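Toner Outreach Health Project
Progress report to the Costa Fund, reporting period ending October 2018
Submitted by the project office, Orkik

1. Purpose of this report

This report covers the second half of the grant year. It describes the delivery of HIV and hepatitis testing, treatment linkage and harm reduction supplies through the night clinic in Orkik and the mobile route to Jurow. It follows the headings in the grant agreement. Spending is reported separately on the fund's own form.

2. Background

The project serves adults who have difficulty using daytime clinics. Most are people who inject drugs, people without fixed housing, and seasonal workers at the Jurow packing sheds. The regional hospital offers the same tests, but it requires an identity card and a home address at registration, and its laboratory desk closes in mid-afternoon. The project requires neither document. Clients are registered under a code made from two letters and a number that they choose themselves.

The grant pays for the clinic nurse, the outreach workers, test kits, fuel and a share of the rent. Antiretroviral drugs come from the public supply and are not charged to the grant.

3. Testing

The annual target is 937 completed tests. A test is counted as completed when the client has received the result in person. Tests where the client left before the result was given are logged but not counted. This is a change from last year, when all opened kits were counted, and the two years should not be compared directly.

The clinic is on schedule to meet its share of the target. The mobile route is behind. The vehicle was off the road for part of August with a failed clutch, and the route was covered on foot from the Orkik end only. Jurow was not visited in that time. A replacement part was fitted and the route has been run as planned since then.

Rapid kits were stored within the temperature range given by the manufacturer throughout the period, with one exception. The clinic refrigerator alarm sounded overnight and the log showed a gap in readings. The affected box of control solution was discarded and replaced. No client results were issued using that box.

4. Linkage to treatment

Every client with a reactive rapid test is offered a confirmatory blood draw at the same visit. The sample goes to the hospital laboratory the next morning under the project's code. Turnaround remains the weakest step. The laboratory batches outside samples, and a client may wait long enough for a result that contact is lost.

Two measures were introduced to deal with this:

The outreach workers now ask each client for a second contact point, which may be a shop, a shelter or a friend. The question was added to the intake sheet. Most clients give an answer.

The hospital has agreed to release confirmed results by telephone to the clinic nurse, ahead of the printed copy. The agreement is verbal. The project has asked for it in writing and is waiting for a reply.

Once a result is confirmed, an outreach worker goes with the client to the first treatment appointment if the client wishes. This takes up a full morning of staff time -- the hospital does not give fixed appointment slots -- and it was not costed in the original plan. The project considers the time well spent and asks that it be recognized in the budget for next year.

5. Harm reduction supplies

The grant allows for 400 supply packs per month. Each pack holds sterile needles, water, swabs, condoms, a disposal box and a card with the clinic hours. Demand in Orkik was steady. Demand in Jurow was higher than planned whenever the vehicle was running, and stock was moved from the clinic shelf to cover it.

The disposal box in the current pack is too large for clients who have nowhere to leave it. Several were returned unused. A smaller box is available from the same supplier at a slightly higher unit price. The project proposes to change to the smaller box when the present stock runs out, within the existing supply line.

6. Premises

The night clinic moved within the same building in the spring. The new space has a separate consulting room with a door that closes, which the old space did not. The waiting area is shared with other users of the floor, and signs carry only the name Toner. 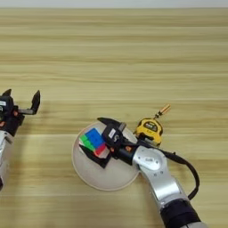

The lease runs to the end of the grant year. The landlord has offered renewal at the same rent, on condition that the outside lamp is repaired at the tenant's cost. Quotes have been requested. The consulting room still has no hand basin of its own, and staff use the one in the corridor. A plumber has confirmed that the supply pipe can be extended through the partition wall without work to the floor. The project asks the fund to approve a transfer of 300 from the travel line to the premises line for this job.

7. Staffing and training

One outreach post was vacant for part of the period and has been filled. The new worker has completed the needle-stick safety module and the confidentiality module, and will take the counseling course at its next intake. The clinic nurse's certificate for rapid testing has been renewed.

Staff supervision was held monthly. The main subject raised was safety on the Jurow route after dark. The route is now always run by two people, and the last stop has been moved from the rail crossing to the lit yard beside the sheds.

8. Risks

Loss of contact before confirmation remains the highest risk. See section 4.

The hospital has announced a review of its outside sample service. If a fee is introduced, the project has no budget line to meet it.

The vehicle is old. A further major repair would stop the mobile route again -- there is no reserve vehicle.

9. Plan for the next period

Catch up on mobile testing by adding one extra run per week to Jurow, using the hours saved during the August stoppage.

Obtain the written agreement on telephone results.

Change to the smaller disposal box.

Add hepatitis B vaccination at the night clinic, subject to approval of the cold storage plan. The plan has been sent to the district health office and a copy is attached to this report.

10. Decisions requested from the fund

The project requests 4 decisions: approval of the premises transfer in section 6; approval of the change of disposal box in section 5; recognition of accompaniment time as an eligible staff cost; and confirmation that unspent fuel money from August may be carried into the extra Jurow runs.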